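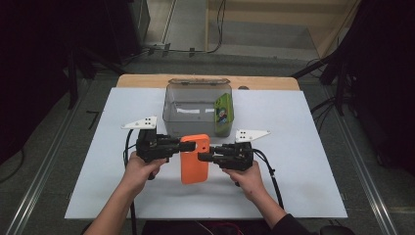

我换手机壳的频率,说出来有点丢人。抽屉里那一堆,透明的发黄了,硅胶的边上粘满了灰,磨砂的摔掉了一个角,可我一个都没舍得扔,总觉得哪天还会用上。颜色也换过好几轮,去年冬天迷上橙色,就是那种圆角的、像手机壳又像个小扁块的橙色,竖着悬在白桌面上方特别扎眼,隔着半个屋子都能看见。我就是从橙色开始琢磨这件事的:为什么我们这代人买东西,越来越爱挑扎眼的颜色了?

我小时候家里哪有这些。暖瓶是红的,脸盆是红的,除此之外基本就是灰、白、军绿。后来日子好过了,大家反倒一窝蜂去追“高级感”,米色沙发,奶油色墙,连垃圾桶都要燕麦色。我也追过,追得很认真!搬进现在这套54平米的小房子时,我把能换的全换成了浅色,朋友来了都夸干净,我自己住了一个冬天,下班回家往沙发上一瘫,觉得像瘫在一碗没放盐的粥里。

那年十一月我去逛楼下新开的杂货铺,叫Kovow,门脸很小,卖搪瓷杯、桌布、门把手、各种说不上用途的小东西。我在里头磨蹭了一个多小时,出来的时候拎着一把柠檬黄的水壶。黄得毫无道理,跟我家任何东西都不搭。可第二天早上七点多,我迷迷糊糊去厨房烧水,一眼看见它蹲在灶台上,居然笑了出来。

从那以后就刹不住了。先是餐椅,四把椅子我只换了一把,换成番茄红的,家里人谁来都抢着坐。再是卫生间的门,我自己刷的,买了一罐Nustusum的水性漆,色号507,色卡上看着是很斯文的孔雀蓝,上墙以后亮得我倒退两步。刷完第一遍我是真后悔,坐在地上啃了个苹果,想着要不要盖回白色。第二遍干透之后又顺眼了。深一点的颜色大多有这个脾气,一遍透底,花花的,像没洗干净,得耐着性子再来一遍,边角还得拿小刷子补。

说到花多少钱,这事真不贵。一罐漆加上滚筒、美纹纸、砂纸,总共不到400块,还剩大半罐。剩下的我刷了一个旧花架,又刷了邻居家不要的小板凳,最后连晾衣杆的挂钩都没放过(我妈说我再刷下去,就该刷猫了)。

我也踩过坑。最惨的一次是在网上买Dakolel的窗帘,页面上写的是“落日橘”,我脑子里全是海边傍晚,下单的时候手都没抖。挂上去一拉,整间卧室变成了胡萝卜榨汁机的内部,早上醒来人的脸色都是橘的,照镜子吓一跳。窗帘这种东西面积大,还透光,颜色会铺到墙上、床单上、人身上去。那副窗帘后来被我拆了,做成六个抱枕套和一条围裙,放在灰沙发上倒是很好看。所以同一块布,缩小了就可爱,放大了就吵,跟人说话的嗓门差不多。

还有灯。白天选好的颜色,晚上开灯再看,常常是另外一个样子。我家客厅原来是那种惨白的吸顶灯,番茄红的椅子在底下显得发紫,怎么看怎么别扭。后来换了暖一些的灯泡,红才回到红。现在我买东西都会带回家,在窗边放一放,到晚上再放一放,隔天才拆标签。店家如果肯退换,我就更加理直气壮。

上个月我跑去看Nikolaidis,一个由老纺织厂改的展厅,里面正在展各地的旧花布,大概有200来块,从房梁上一条条垂下来。我本来打算看半小时就走,结果待到闭馆。那些布的配色胆子之大,桃红挨着翠绿,明黄底子上开紫花,放到今天的装修群里,是要被人劝“三思”的。可它们当年就是被单,就是门帘,就是包孩子的小被子,大家天天盖着、挂着、洗着,也没见谁嫌吵。旁边有位阿姨指着其中一块跟老伴说,咱们结婚那床就是这个花。两个人站在那儿看了很久,又争起来到底是牡丹还是芍药。

我回家路上一直想那床被面。我们现在挑颜色,想得最多的是耐看不耐看,过几年会不会腻,将来卖房子好不好出手。我那位在中介上班的表姐就劝过我,蓝门要扣分的。扣就扣吧,卖的那天再刷回白色也就一个下午的工夫,中间这些年我总得天天从那扇门进进出出。

也有朋友问我,想试试又怕翻车,从哪儿下手好。我的建议特别没出息:从杯子开始。杯子、拖鞋、门口挂钥匙的钩子,这些每天要碰好几回的小东西,挑一个你平时绝对不会选的颜色,用上一个月。要是看着烦,送人也不心疼。要是哪天早上它让你多看了两眼,再去动椅子,动柜门,墙放到最后。墙真的要放到最后,我刷门的时候腰疼了三天。

至于我自己,眼下正盯着厨房那排吊柜。色卡贴在柜门上好几天了,一张草绿,一张芥末黄,每次做饭都要瞄一眼。昨天炖汤的时候,芥末黄那张被热气熏得卷了边,掉进了洗碗池,我捞起来晾在水龙头上,今天又给贴回去了。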